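Climau White Bottles with Screw Caps, Plain, Pack of 100

Empty white plastic bottles for tablets, capsules, seeds, beads and small hardware. Each one comes with its own screw cap. There is no printing and no label on the bottle, so you can put your own on. 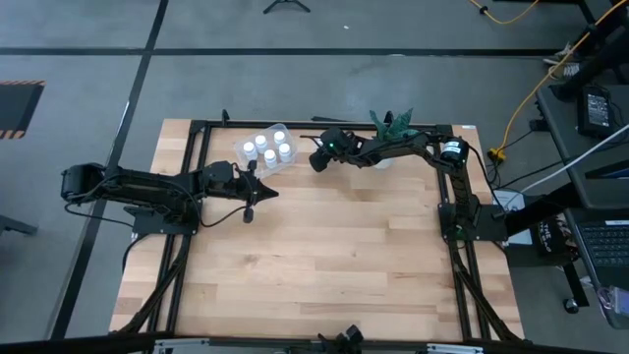
The caps and bottles are packed in the same carton and the caps are already on. Cartons go out from our Clesidside warehouse Monday to Friday. Orders placed before noon leave the same day. A full pallet is 2000 bottles, and pallets need an extra day.

Paper labels stick best if the bottle is wiped first. Let the label sit overnight before you handle it much. For damp rooms we suggest the Lapointe film label, sold separately.
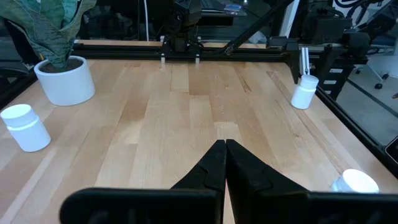
Treasa Cronin writes that she has reordered these twice for her seed swap and the caps from the new carton fit the old bottles. She would like a smaller pack, as 100 is more than she gets through in a year.

We sell the same bottle in a pack of 2 if you want to try it before buying a carton. The price per bottle is higher. Samples can be returned unopened, but we can't take back bottles that have been filled.

Wash with warm water and mild soap and leave the cap off until the inside is dry. Not for the dishwasher.
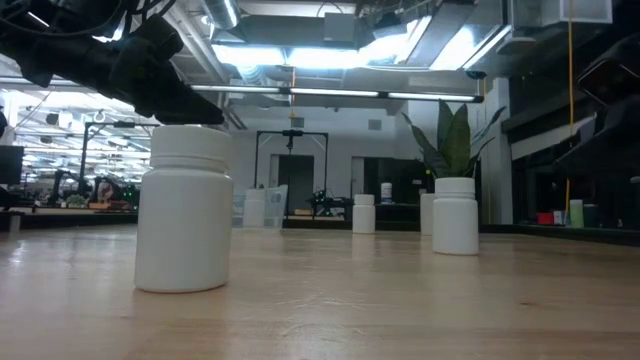
Ordering and returns

Item number 91, white. Replacement caps are listed under Flollach Closures. For pallet prices, write to Tamer Qudah at the sales desk and include your delivery zip code.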